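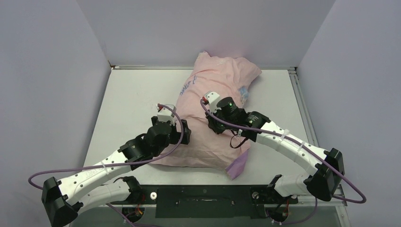
How long before the doors open should the demonstration station be switched on?
Switch it on 200 minutes before the first group arrives. The arms need time to warm up, and you need time for two full practice runs.

Section 11. Running the station on an open day

These steps are for the host at the Trerkari folding station. They assume the station has been set up and bolted down by Bindness staff as described in the earlier sections. The public run uses the Sonach control program in Visitor mode.

Before visitors arrive

1. Turn on the main switch and wait for the start screen.
2. Check that both arms are clear of the side panels.
3. Follow each purple cable by hand from the gripper back along the forearm. It should bend freely at the elbow. Replace any tie that has slipped or split.
4. Wipe the white work surface with a dry cloth. Do not use spray cleaner.
5. Select Visitor mode. The speed limit drops to 200 millimeters per second and can't be raised without the host code.
6. Press each stop button once and confirm that both arms halt. Reset, then run the practice cycle twice.

Caution: Do not check the cables while the arms are powered to move. Select Hold first.

Note: If the screen shows code 606, one of the gripper cameras has not been found. Select Hold, push the connector in until it clicks, and restart the program. If the code comes back, do not run the demonstration.

During the demonstration

7. Ask visitors to stand behind the floor line. Children stand in front of adults, also behind the line.
8. Select Hold and lay one piece of fabric on the work surface. It does not need to be smoothed out. Loosely dropped fabric makes a better demonstration.
9. Step back behind the line and press Start.
10. Let the arms work without talking over the first few moves. Visitors usually have questions once the grippers close on the fabric.
11. If an arm lifts the fabric over the back panel, press Stop. Select Hold before you reach in.
12. When the cycle ends, select Hold, remove the fabric and start again from step 8.

Caution: Never hand fabric to a moving gripper, even if a visitor asks to see it.

Note: Thin, soft fabrics work best. Avoid anything with zippers, buttons or drawstrings. Visitors may offer their own scarves or jackets. Please decline.

Closing down

13. Select Park. Both arms move to their rest positions.
14. Turn off the main switch and put the key back in the Kokkonen cabinet.
15. Write the cycle count in the station log. At 2000 cycles the gripper fingers must be replaced.

Report faults to Oona Savolainen the same day, with the code and the step you had reached.

Section last changed July 26, 2022.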